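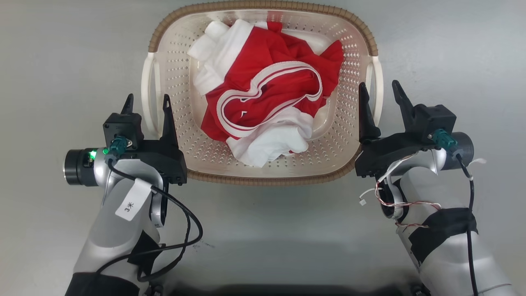
A cream plastic laundry basket with brown woven trim and white handles.

Ovinham sets redemption limit on Sturetora fund after unitholder vote

Fund manager Ovinham will cap quarterly withdrawals from its Sturetora long-short fund at five per cent of net assets, after unitholders approved changes to the constitution put to them in November.

Votes representing 76 per cent of units cast were in favour. The cap applies from the next redemption window and replaces a monthly facility that had no fund-level limit, although the manager could already suspend withdrawals outright in defined circumstances.

Sturetora has net assets of $230 million. It holds long positions in small and mid-sized listed companies, mostly in consumer goods and building supplies, and hedges part of its market exposure by shorting index futures and a changing group of larger stocks. Average daily turnover in several of the long positions has fallen over the past year, and the explanatory memorandum sent to unitholders said the monthly terms no longer matched the time needed to sell those holdings in an orderly way.

Under the new rules, requests above the cap will be met pro rata. The unfilled part of a request will carry over to the following quarter unless the investor cancels it in writing, and it will not rank ahead of new requests lodged in that quarter. Units in the queue stay invested and are priced on the date they are redeemed. An investor who asks to leave in full could therefore be paid out in several instalments, each at a different unit price.

Portfolio manager Jamila Mollah said the previous terms had forced the fund to hold more cash than the strategy called for.

"We were carrying cash against a withdrawal pattern that could change in any month," Mollah said. "That cash had a cost, and it fell on the investors who stayed. The cap lets us size the smaller positions according to what they trade."

She said the fund had met all redemption requests to date in full and no suspension had been considered.

The largest disclosed long position is Marikar, a listed maker of storage and laundry products. Marikar's share price has been weak since it reported lower gross margins at its half-year result, citing resin and freight costs. Ovinham did not say whether it had added to the position. Mollah said the fund's valuation of the company rested on inventory returning to normal levels and did not assume a recovery in margins.

The management fee remains at two per cent of net assets a year. Some unitholders had asked for a reduction in exchange for the tighter liquidity terms, according to a summary of questions published with the voting results. Ovinham said in its written response that it would review the fee at the end of the financial year and gave no commitment on the outcome. The performance fee is also unchanged – it is charged on returns above the cash benchmark and remains subject to a high-water mark.

The buy-sell spread will be recalculated each quarter using observed trading costs, where it was previously fixed. Ovinham expects the spread to widen slightly at first. Amounts collected through the spread are retained in the fund and are not paid to the manager.

Avov, the fund's administrator, will run the redemption queue and issue statements showing each investor's outstanding balance. Requests must reach Avov by 2 pm on the cut-off day. Those received later will be treated as lodged for the next quarter. Standing withdrawal instructions set up under the monthly facility will lapse and have to be submitted again on the new form.

Distributions are not counted towards the cap. Hardship applications will be assessed separately, and the manager may pay these outside the queue where the law allows – the amended constitution does not set a limit on the total.

Applications for new units stay open on a monthly basis. Ovinham said it had no plans to close the fund to new money, and that the revised product disclosure statement would be available from Avov before the first capped window opens.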